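# 4. Setting up the polling room and opening the ballot

The Livholm ward count uses the Odus ballot box and the Swanson register reader.

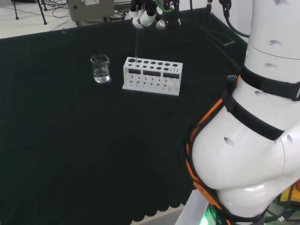 Polling rooms are set up the evening before the vote, and the presiding officer signs for the keys at the town hall desk. Rooms differ a good deal. Some are church halls, some are school classrooms, and the tables are whatever the building has. A dark cloth on the table, like the black one under the beaker and the test tube rack, makes white ballot papers easier to see, and it should be pulled flat where papers will be handed out. The cloth must not hang over the front of the ballot box or hide the seal.

## 4.1 Before you start

Check that you have:

- one Odus ballot box, with lid and key
- two numbered seals (one is a spare)
- the Swanson reader and its mains lead
- the printed register for your district
- 300 ballot papers per pad, wrapped
- the room log

If a pad arrives with its wrapper torn, do not use it. Write the pad number in the log and ring the elections office.

## 4.2 Placing the furniture

1. Put the register table inside the door, facing the way voters come in.
2. Place the booths along a wall with no window behind them. A voter's hands must not be visible from the register table.
3. Stand the ballot box where both polling clerks can see the slot.
4. Leave a clear path wide enough for a wheelchair from the door to the low booth, and from the low booth to the box.
5. Fix the large-print notice at seated eye height.

**Note:** Party posters and leaflets left in the building by other users must be taken down or covered. This includes noticeboards in the corridor if voters pass them.

## 4.3 Starting the reader

1. Plug the Swanson reader into a wall socket. Do not use an extension lead across the voters' path.
2. Hold the green button until the screen lights.
3. Type the district number. For the Livholm harbour district this is 553.
4. Compare the number of electors on the screen with the total on the last page of the printed register. For district 553 both should read 1762.
5. Press **Confirm**, then write the total in the log.

If the two totals differ, press **Back** and type the district number again. If they still differ, switch the reader off and work from the printed register. The Zuto help line is open from one hour before polls open.

> **Caution:** Never correct the printed register to match the screen. The printed copy is the legal record.

## 4.4 Sealing the box

Do this on the morning of the vote, no earlier than 15 minutes before the doors open.

1. Open the lid and show the empty box to everyone present, including any candidates' agents.
2. Close the lid and turn the key.
3. Thread the seal through both loops and pull until it clicks.
4. Read the seal number aloud. A clerk writes it in the log.
5. Invite the agents to add their own seals if they wish.

A seal that breaks while being fitted goes in the envelope marked *Spoilt seals*. Fit the spare and log both numbers.

## 4.5 Changes since the September edition

The reader now asks for the district number before the clerk's code. Step 4 in section 4.3 is new. The section on tellers has moved to chapter 6, and the old form for late postal votes is withdrawn. Remaining copies should be returned with the sacks.

Revised Thursday, February 1, 2024.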